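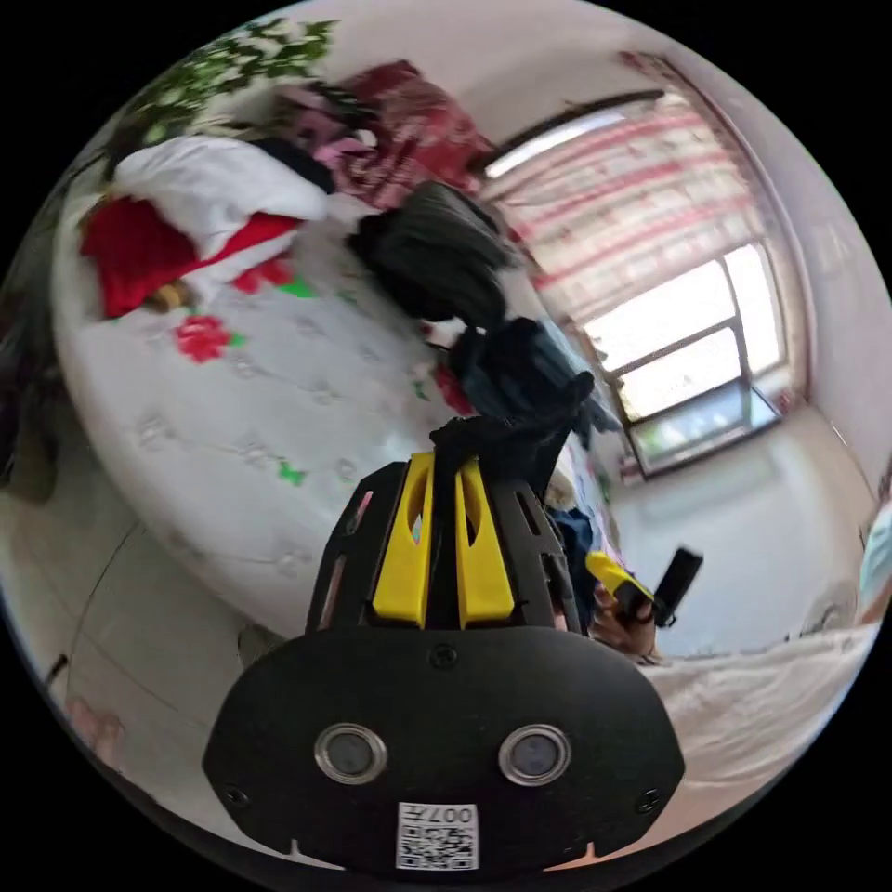 Black and navy clothes, bedroom.

Horkov Old Drinks Project
Progress report no. 2, to Hatsue Koyama, Onula small grants
8th December

Short one this time, bottling week. Money sheet follows separately once Fatos has found the October receipts.

Where we are

Recipe collecting is done, more or less. Sorin Leka and I went round the villages above Horkov through the autumn and came back with 26 written versions of the walnut liqueur. Some are one line on the back of a calendar. One is four pages and includes an argument with a sister in law. We asked for quince and sour cherry as well and got far less, so those two will be a page each in the booklet, not a chapter as promised.

Main disagreement is over the sugar. Lower villages put it in with the green nuts at the start. Upper villages strain first and sweeten after, and are quite rude about the others. We made both at the Kovačević still house, same nuts, same spirit. The early sugar batch is darker and thicker, a bit like cough syrup to my taste, but Sorin prefers it. Both go in the booklet.

Cloves: still open. Nermina Živković thinks they came in with the shops and weren't in her grandmother's version. Two of our older papers have them though. Need someone who can date the paper.

Test batches

Made 39 litres in all. Less than planned. One demijohn cracked on the stairs and we lost the lot, plus the coat I was wearing. The rest is resting in the cool room until bottling. Filtering was slow, coffee papers clog after the first jug. Moved to a cotton cloth and then paper, much better, I'd do that from the start next year.

Strength is a worry. The home spirit people give us varies a good deal from house to house and we can't print a recipe that says "your uncle's, the strong one". Settled on a shop spirit for the printed version with a note on how to adjust. Fatos Popescu has written the note. It needs cutting.

Tasting evenings

First one held in the Plukia hall, 55 people, standing room by the end. Small glasses, bread, hard cheese. Ran out of the late sugar version first. Good comments on the cards, some unreadable for obvious reasons. Second evening moves to the new year, the hall is booked solid with weddings and a choir.
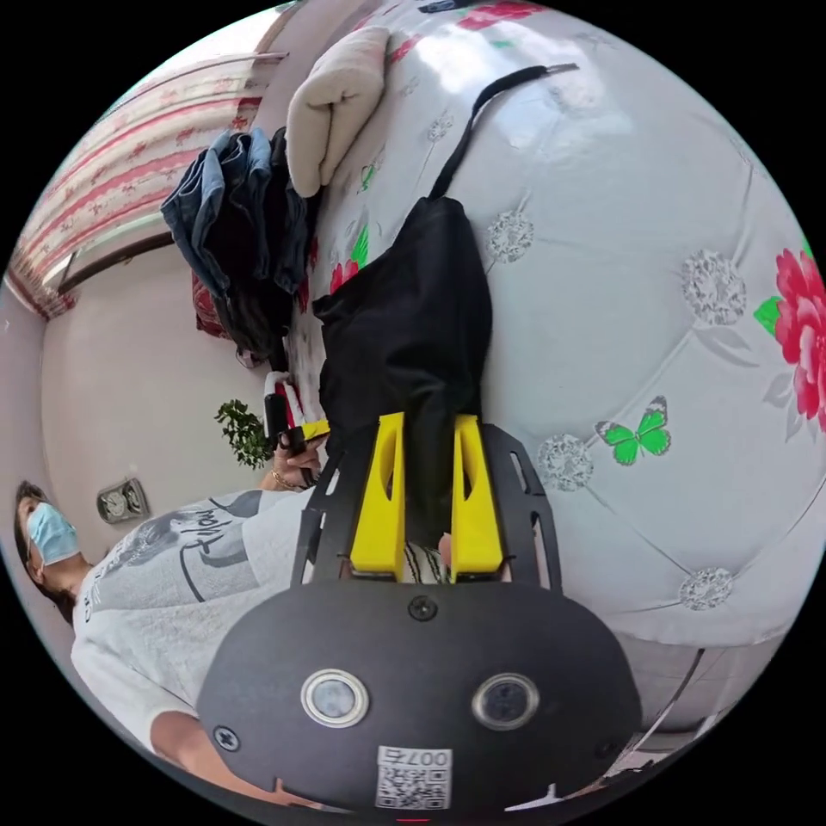 The tasting kits are behind. We said in the application that each village would get three little bottles, a card and a copy of the booklet, and the bottles have only just arrived, with the wrong stoppers. Replacements ordered. Packing is undecided too: cardboard boxes look nice but got soggy at the trial, so Nermina wants to sew something instead, a black fabric bag like the one above, with a tie and the card pinned on. I think she's right. Dark cloth won't show the drips, and it cn be washed and used again. Would need a small shift from "printing" to "materials", please say if that is allowed.

Booklet

Text is with Sorin for checking. Print run stays at 1,000. Quote from the printer came in a little over, because of the colour pages, so we are dropping colour except for the cover. Title still not agreed, please don't use the working one anywhere publicly.

Still to do

Bottle and label both batches
Stoppers
Permissions from the last few families
Second tasting, date to be fixed
Clove question, if we can

Asking for

A yes or no on the shift above, and an extra month for the booklet. No more money needed at this piont.

Amra Omerović
for the project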